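Kivard nimmt den Einzelsocken ernst: Verleihservice für Garderobe startet im Februar mit neuem Rücknahmemodell

Wer ein Hemd mietet, soll es künftig auch zerknittert zurückgeben dürfen

Der Kleiderverleih Kivard stellt seine Rückgabebedingungen um. Ab Februar entfällt für alle Kundinnen und Kunden die Pflicht, gemietete Kleidung gewaschen, gebügelt und, so stand es bisher in Abschnitt 4 der Geschäftsbedingungen, "in ansprechender Faltung" zurückzusenden. Was unter einer ansprechenden Faltung zu verstehen ist, konnte im Unternehmen zuletzt niemand mehr verbindlich erklären. Der Abschnitt wurde ersatzlos gestrichen.

An seine Stelle tritt das Programm "Kivard Retour". Gemietete Stücke werden getragen zurückgegeben, in dem Zustand, in dem Menschen Kleidung nun einmal ausziehen. Wäsche, Pflege und kleinere Reparaturen übernimmt die Textilpflege Rønning, mit der Kivard eine mehrjährige Partnerschaft vereinbart hat. Der monatliche Mietpreis bleibt unverändert.

"Wir haben 200 Kundinnen und Kunden gefragt, was sie am Mieten stört, und mit Antworten zu Auswahl und Passform gerechnet", sagt Asmaa Benjelloun, Geschäftsführerin von Kivard. "Genannt wurde das Bügeleisen. Manche haben es in Großbuchstaben geschrieben. Eine Kundin hat uns mitgeteilt, sie habe ein Leinenkleid ein halbes Jahr länger gemietet, als sie wollte, weil ihr vor der Rückgabe graute. Wir haben an diesem Kleid gut verdient, das gebe ich zu. Als Geschäftsmodell fanden wir es trotzdem etwas dünn."

Drei Stufen statt einer Ermahnung

Das neue Modell unterscheidet drei Zustände. Als "getragen" gilt alles, was gewöhnliche Spuren eines Arbeitstags oder einer Hochzeit mittleren Temperaments aufweist. "Mitgenommen" umfasst lose Knöpfe, offene Säume und Flecken bekannter Herkunft. In die dritte Stufe, "Bitte anrufen", fällt der Rest. Für die ersten beiden Stufen entstehen keine Kosten. Bei der dritten wird vor jeder Berechnung mit der Kundschaft gesprochen, und zwar telefonisch, mit einem Menschen, der das betreffende Stück vor sich liegen hat.

Fehlende Knöpfe müssen nicht mehr gemeldet werden. Kivard bittet lediglich darum, keine Ersatzknöpfe nach eigenem Geschmack anzunähen. Im vergangenen Jahr kehrte ein dunkelblauer Blazer mit vier verschiedenen Knöpfen zurück, von denen keiner der ursprüngliche war. Der Blazer ist weiterhin im Sortiment und wird überdurchschnittlich häufig gemietet, soll nach dem Willen des Hauses aber ein Einzelfall bleiben.
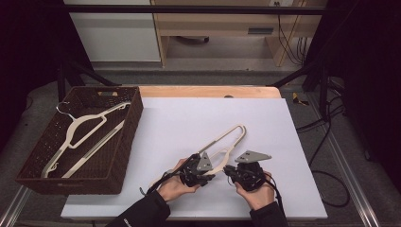 Auch der Umgang mit Kleiderbügeln wird neu geregelt. Bislang verschickte Kivard Jacken und Mäntel hängend und bat darum, die Bügel wieder beizulegen. Die Rücklaufquote darf als bescheiden bezeichnet werden. Umgekehrt trafen in der Retourenstelle regelmäßig Bügel ein, die das Unternehmen nie besessen hat, darunter mehrere aus Hotels, in denen man sie offenbar ebenfalls vermisst. Künftig dürfen mitgelieferte Bügel behalten werden. Wer keine mehr unterbringen kann, legt sie der nächsten Sendung bei und erhält dafür eine Gutschrift, unabhängig von Herkunft und Vorgeschichte des Bügels.

Nicht Teil des Programms sind Socken. Kivard hatte das Mieten von Socken vor vier Jahren versuchsweise angeboten und den Versuch nach sieben Wochen beendet. Zurück blieb ein Bestand an Einzelstücken, der bis heute im Lager in Curnham verwahrt wird. Kundinnen und Kunden, die in ihrer Schublade noch das Gegenstück finden, werden gebeten, sich zu melden. Rechtliche Schritte sind nicht geplant.

Pflege in Curnham

Die Textilpflege Rønning richtet für die Zusammenarbeit am Standort Curnham eine eigene Annahme ein, in der jedes Stück nach Material sortiert, auf Schäden geprüft und von Hand nachgearbeitet wird. Chemische Reinigung kommt nur dort zum Einsatz, wo das Etikett sie verlangt. Wo das Etikett herausgeschnitten wurde, weil es am Nacken gekratzt hat, entscheidet die Erfahrung der Belegschaft.

"Man erkennt ziemlich schnell, ob jemand sich beim Bügeln Mühe gegeben hat", sagt Telmo Casado, Leiter der Textilpflege bei Rønning. "Das sind die Hemden, mit denen wir am meisten Arbeit haben. Eine mit Überzeugung eingebügelte Falte am Kragen bekommt man schwerer heraus als Rotwein. Insofern begrüßen wir die neue Regelung auch aus fachlicher Sicht. Bitte bügeln Sie nichts. Werfen Sie es in den Beutel und machen Sie sich einen schönen Abend."

Der Beutel stammt von Skernine, ist aus festem Baumwollstoff und wird jeder Sendung beigelegt. Er fasst den Inhalt einer üblichen Monatslieferung auch dann, wenn dieser nicht gefaltet, sondern gestopft wird. Verschlossen wird er mit einer Kordel. Ein früherer Entwurf mit Reißverschluss fiel im Test durch, nachdem er wiederholt den Ärmel der Strickjacke erfasst hatte, die er schützen sollte.

Bestehende Verträge werden automatisch umgestellt. Wer weiterhin gewaschen und gebügelt zurücksenden möchte, darf das selbstverständlich tun. Einen Nachlass gibt es dafür nicht, auf Wunsch aber eine Empfangsbestätigung mit persönlicher Anrede.

Über Kivard

Kivard vermietet Alltags- und Anlasskleidung im monatlichen Abonnement. Das Sortiment umfasst Hemden, Kleider, Strick, Jacken und Mäntel. Lager und Retourenstelle befinden sich in Curnham.

Über Rønning

Rønning ist ein Fachbetrieb für Textilpflege und Änderungsschneiderei mit gewerblicher und privater Kundschaft.

Pressekontakt

Kivard, Unternehmenskommunikation, Curnham. Interviews mit Asmaa Benjelloun und Telmo Casado werden auf Anfrage vermittelt. Der Blazer steht für Fototermine nur zur Verfügung, sofern er gerade nicht vermietet ist.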